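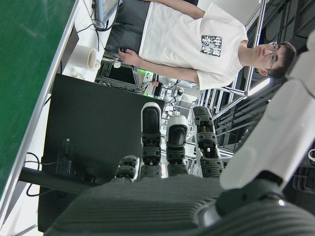
How long should I leave a sourdough starter in the fridge between feeds?
A week is fine for most starters, and two weeks won't kill an established one.

radek_b
That's what the book I've got says, anyway. Mine has been in the fridge since the start of December and I took it out on Tuesday. Grey liquid on top, smells like nail varnish remover. I've poured the liquid off and fed it once, equal weights of flour and water. It has hardly moved. Do I carry on or start again?

crumbshot
Carry on. Nail varnish smell means it's hungry. Keep back a spoonful, bin the rest and feed it twice a day. Mine took five days to come round after we moved house.

Nornance
Don't pour the liquid off, stir it in. You're throwing away flavour, and your mix ends up stiffer than you think.

crumbshot
After that long I'd pour it off. It's mostly alcohol and it makes the first loaf taste harsh.

Nornance
You're discarding nearly all of it at the next feed anyway, so how would it get as far as the loaf? I've stirred mine in for years.

Yutong Dai
What flour are you using? If it's plain white, swap half for wholemeal rye for a few feeds. It wakes up much faster. Where in the house are you keeping it? My kitchen drops right down overnight in winter and nothing rises before lunch.

radek_b
Strong white, supermarket own brand. It's on the worktop by the back door, so probably cold. I'll move it on top of the boiler cupboard and get some rye.

Lu
Check the temperature up there before you leave it all night. I put mine over our boiler and it got to the high thirties – it went runny and sour and I had to start from the dried stuff. Somewhere about 23 is plenty.

Mingxuan Dong
Different view here. If you only bake once a month, why keep a wet starter at all? Spread some on baking paper, let it dry, crumble it into a jar. It keeps for ages and you aren't feeding 200 g of flour a week to something you don't use.

crumbshot
You don't need to feed it 200 g of anything. I keep a tablespoon in a jam jar and build it up the night before.

Mingxuan Dong
Fair enough, but most recipes tell people to keep a big jar of it and people do.

Yutong Dai
Dried takes three or four days to get going again, so you have to plan ahead. I keep some as a backup but wouldn't want to rely on it.

radek_b
Update. Moved it to the shelf in the airing cupboard, door left open a bit, half rye. Fed it at 8 last night and it had doubled by this morning. Smell is more like yoghurt now. I stirred the liquid in the second time, there was only a bit.

Nornance
Good. Give it two more feeds before you bake with it. If it doubles both times, you can trust it.

crumbshot
One more would do. Still say pour it off.

radek_b
I'll do two, I've not got time to bake before the weekend. Does anyone have a plain white loaf recipe that uses a 1000 g bag of flour for two tins? The one I've got is for a single round and I don't own a basket.

Lu
I've got one written down somewhere, will type it up tonight. Grease the tins well, it's a sticky dough.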